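Clendton通信 2021-08-24
作業室だより

濃い色の木の机を片づける

2月の模様替えから、作業室の奥の机は白い壁に寄せたまま使っています。場所をとらず、壁側から物が落ちないので評判は悪くないのですが、小さな部品が机と壁の境目に寄っていき、そのまま忘れられることが増えました。今号では、机の上の小物の扱いと、天板の手入れについてまとめます。担当はZarmeena OrakzaiとAsif Lodhiです。

白い札のような平たい小物は、濃い茶色の天板の上ではすぐ目に入ります。反対に、黒いねじや短いケーブルは木目にまぎれます。片づけるときは、見つけやすい白いものを後に回し、暗い色のものから先に拾ってください。コルク色の小さな円筒は浅い箱に入れます。
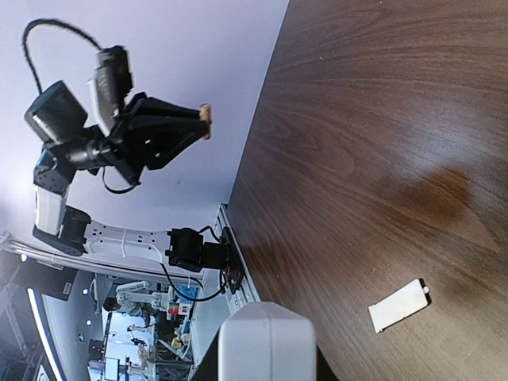
天板の拭き方

木目は波打つように流れています。布は木目の向きに沿って動かし、強くこすらないでください。光の当たる中央は白っぽく反射するため、正面から見ただけでは細かいほこりに気づきません。一度、横にまわって低い位置から見ると、点々と残っているのがわかります。

使う布は棚の下段にある乾いたものです。洗剤は使いません。去年Clethamの部屋で洗剤を試したところ、輪じみが残り、消すのに11日かかりました。

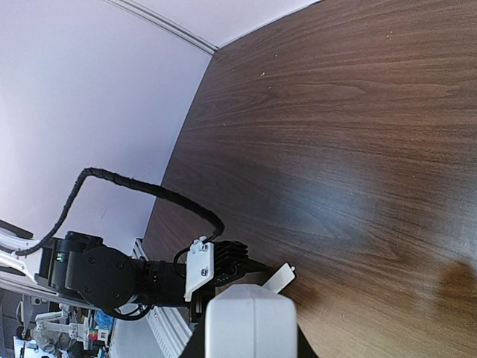
壁際の天板。細かいほこりが少し残っている。

ほこりより目立つのが、明るい色のくずです。手で払うと壁との境目に入り込むので、小さなはけで手前に集め、紙で受けます。くずを取る前に、まず上に載っている小物をどけます。紫色の小さな円筒のように転がりやすいものは、机の縁に置かず、すぐ箱へ移してください。コルク色のものは立てておくこともできますが、壁際に立てると置き忘れのもとになります。
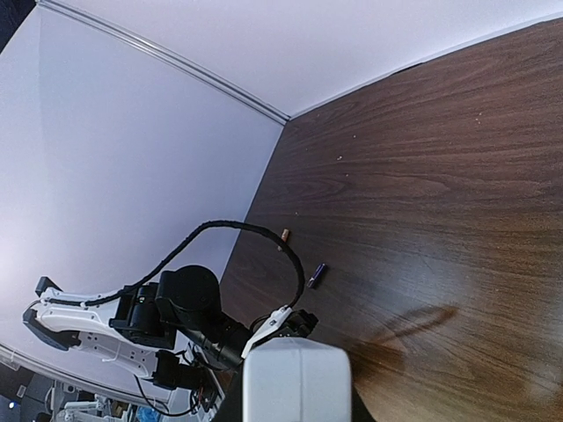

白い細長い部品について

黒い長方形の切り込みがある、白くて平たい細長い部品は、これまで置き場所が決まっていませんでした。今月からBrollerの引き出し9番に入れます。ほかの部品と重ねず、切り込みのある面を上にして並べてください。引き出しに入るのは最大14個です。入りきらない分はBalochの棚に置き、札に数を書いておきます。

受け渡しのときは、相手が端をしっかり持ってから手を離します。机の上に投げたり滑らせたりすると、天板に細い傷がつきます。
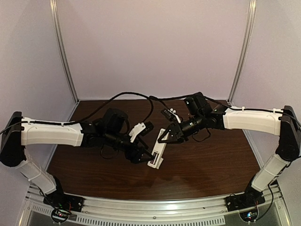

お知らせ

はけと浅い箱の予備は406号室にあります。持ち出すときは入口の用紙に名前を書いてください。天板に新しい傷やしみを見つけた場合は、自分で直さず、Lodhiまで知らせてください。引き出しの割り当てについての質問はOrakzaiが受け付けます。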